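Sorken shared workshop – bin picking build
Minutes of the working meeting

Present: Suryani Yeoh (chair), Leif Kjærgaard, Baoshan Luo, Wenjie Hao (minutes)
Apologies: Şükran Şimşekoğlu

1. Minutes of the July meeting
Agreed, with one correction: the relay board was bought by Leif, and is to be refunded from the build fund.

2. Arm and cabling
Baoshan has rerouted the tool cables twice. With the wrist turned past 60 degrees the bundle still drags on the lower joint. Leif would prefer a sprung guide fixed to the forearm. Suryani asked for straps first, as the guide adds weight and has to come off for every tool change. Straps to be tried at two spacings.
Speed limit stays at 17 per cent while anyone is at the bench.

3. Bin
The clamps on the sides stay for now. Wenjie asked for a fixed bracket, so that the bin goes back to the same position after cleaning. The offsets were taught again after the last move and took 55 minutes.
The sloping panel is badly scratched. Replace or turn over – not decided.

4. Test objects
Small toys and similar items to continue. Shiny and wrinkled surfaces give the most missed picks in the log. Leif wants the dinosaur kept in the set, as the tail is a useful case for the grasp planner.

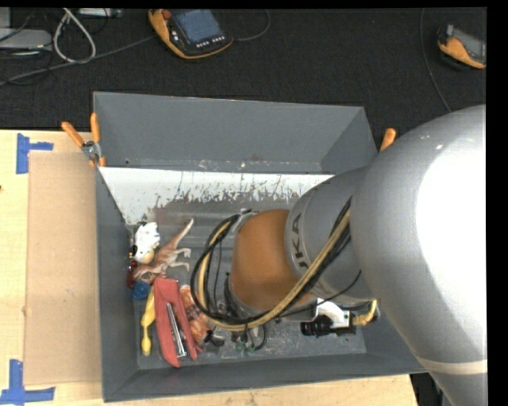
Page last changed: 2026-09-13 by Wenjie Hao

Bench state as above, arm over the right half of the bin and items towards the left. Baoshan noted that the cable loop hides part of the pile from the camera at this pose. Move the viewing pose back before the next run.

5. Actions
Baoshan: straps, both spacings, results to the list.
Leif: drawing for the bin bracket; receipt for the relay board.
Suryani: ask Şükran about spare panel material.
Wenjie: new viewing pose, repeat the last 6 runs.

6. Any other business
Bench key is back on its hook.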